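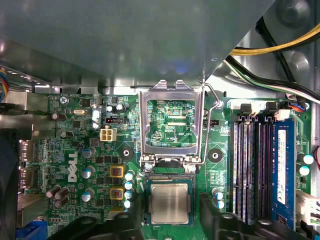 Plirnton 881 Tackle Bag

The Plirnton 881 is a full-height rugby tackle bag that weighs 65 pounds and has never once complained about a late hit. It stands up by itself on level grass. On a slope it leans, like any tired prop.

The cover is heavy vinyl with double-stitched seams and a lace-up top. Inside is a foam core with a denser plug at the base, so the bag comes back upright after a poor tackle and stays down after a good one. Players work out the difference quickly. Two webbing handles sit at shoulder height for whoever has been told to hold it, usually the youngest person present.

We sell it for ages 15 and up. Smaller players should look at the Plirnton Junior, which is shorter, lighter and a good deal less smug.

Color: navy with a white target band at thigh height. The band marks where the shoulder should go. We have watched plenty of back-row forwards treat it as a suggestion.

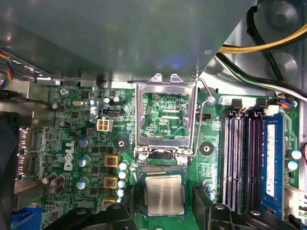 Intel processor and open socket, Dell desktop board.

Care: hose it down, let it dry standing, and keep it off the radiator. Don't drag it across the parking lot by one handle. The warranty covers seams and handles for two seasons of club use and doesn't cover parking lots. If the foam settles over time, unlace the top and turn the core end for end. Allow two people and some bad language.

Price: $200, cover and core included. Replacement covers are sold separately. Bags ship flat on their side in one very large box that your delivery driver will remember. Orders placed in December go out after the holidays.

Related items
Lunde Ruck Shield, curved
Kemine Kicking Tee, tall
Plirnton Junior Tackle Bag
Lunde Two-Man Scrum Sled
Replacement cover, Plirnton 881

Comments (3)

Tímea Bárány
Bought two for our women's side. One handle started to go in the second month and Wititz sent a new cover without an argument. The laces could be longer.

flanker_dad
Does the Junior cover fit the full-size core? Asking after I already ordered it.

Wititz Rugby Supply, Mar 24, 2015
It does not, sorry. Send it back unopened and we'll swap it.

Contact us | Shipping and returns | © Wititz Rugby Supply | Back to top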